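More about the small town cancels of Medthorpe

In my last post I wrote that I would return to the village cancels when I had sorted the second album. It took me longer than I planned, but now the album is finished and I can say a little more.

I have 40 covers from Medthorpe at the moment. Most of them are ordinary business mail with a single stamp, and a dealer would put them in the cheap box without looking twice. I like them because the date stamp was used for a long time and it became worn. On the early covers the letter M is complete. Later, the left leg of the M is broken near the bottom, and after that the outer ring also has a gap over the O.
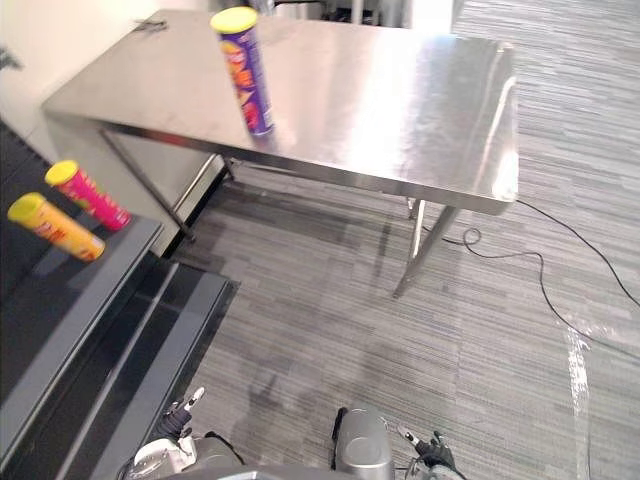
With these two marks it is possible to put a cover in the right order even when the year is not readable. I tried this with 10 covers that have a weak year, and for most of them I am quite sure of the result. There are 3 which I cannot place. They have the broken M, but the ink is so heavy that the gap in the ring could be there or not there. If a reader has a clean strike from this middle period, I would be very glad to see a scan.

The second matter is the registration labels. I always believed that Medthorpe used only the label with the thin frame. In May I bought a small lot from the Berisha sale, and in it was a cover to Liltel with a thick frame and a much bigger number. The label is tied by the cancel, so I do not think somebody added it afterward. Maybe the office ran out of its own labels and received a few from a neighbor office. It is only my guess.

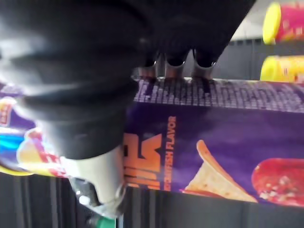 I also changed the way I keep the covers. Before, I used the Zondesis pages with corner mounts, but the corners were leaving a small mark on thin paper. Now each cover is in a clear sleeve and I write my notes in pencil on a separate card. The album became thicker, and I had to divide it in two parts.

Next time I want to show the back sides, where the arrival marks are. Roughly 10 of them have a Liltel mark in violet, and I have not seen this color in any catalog I own.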